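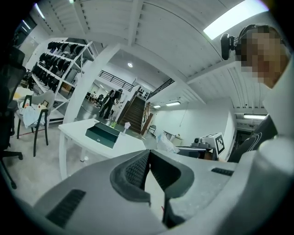 Danish Arain asked under my last post how an arm that passed every check in September could shove a rack of cups straight off a bench, and whether we had "tried turning the other one off." Fair question, Danish. Long answer, sorry, it's a thread.

So the arm is a Bosell. It learned its job from recordings people made with the hand-held grippers, left hand and right hand. You pick up the cup, it watches you pick up the cup, eventually it picks up the cup. On a good day.

Last week it went for the rack with the wrong side. Full commitment, no hesitation. It drove the closed fingers into the side of the rack and kept pushing like it was late for something. Everything on the rack went on the floor.

Bushra hit the stop. The stop worked. I'm putting that in its own post so my mother can read it.

First theory: force limit. The force limit was set where we set it, a number I typed myself and had described in writing as "conservative." It has since been lowered. I've stopped using the word.

But the force limit only explains why it kept going. It doesn't explain why it reached from the wrong side to begin with, and that was the part bothering me at 2 in the morning.

Second theory: bad calibration. Spent a day on that. Calibration was beautiful. Best calibration I've ever seen. Would have loved a worse one.

Third theory, from Mohsin, who had been saying it quietly since lunch: check the markers. Each gripper carries a square printed marker and the tracking uses the pattern to tell which gripper is which. Two grippers, two patterns. That is the whole system.
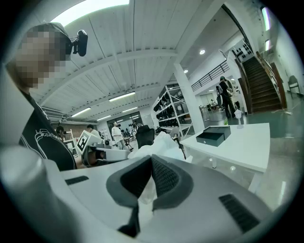
Gripper on its side, marker up.

A marker had peeled at the corner, so someone printed a new one and stuck it on. Nice clean job, no bubbles. They printed the pattern that was already on the other gripper.

From then on we had two grippers both claiming to be the left hand. The tracker didn't complain. It saw a left hand, then it saw a left hand somewhere else, and it decided the left hand was very fast.

(the someone was me, we'll get there)

Areeba went through the set to see how bad it was. 4000 recordings in total, 287 with the duplicate marker. I was hoping for 3.

What I can't get over is that those recordings look fine when you play them. The hands move, the cup goes where it should. You only catch it when you plot the path and one hand jumps across the table between one sample and the next.

We do have a filter for jumps. I wrote it. It smooths them. So every time a hand teleported, my filter drew a lovely curved line from one side of the table to the other and handed it to the robot as advice.

The robot took the advice. Sideways, through the rack. If you look at the path it took and the path the filter drew, they're close enough that I closed the laptop for a bit.

OK, what changed, for anyone who runs a similar setup:

The tracker now refuses to start if it sees the same pattern twice. It took Mohsin less time to write than this thread is taking me.

Jumps get flagged and the recording gets pulled. The smoothing is only for jitter now and it has a cap.

Spare markers are printed in advance and kept in a labeled envelope. I am not allowed to print new ones. This is a written rule and it has my name in it.

Force limit is lower, and any new model does its first runs with the rack out of reach and a person on the stop. We were doing that in September and got relaxed.

The 287 are out of the training set. Areeba thinks some can be rescued by working out which hand was where from the camera view. I think she's right and I also think it's a miserable job, so we've only tried it on a few so far.

Someone will ask if anybody got hurt. No. Bushra was outside the line when it happened, and the cups were plastic. One of them is still under the cabinet.

Retraining started 12/29/25. I'll post the new paths when I have them, including the ugly ones.

Danish, yes, we also tried turning the other one off. That run went fine, which is what made Mohsin look at the markers.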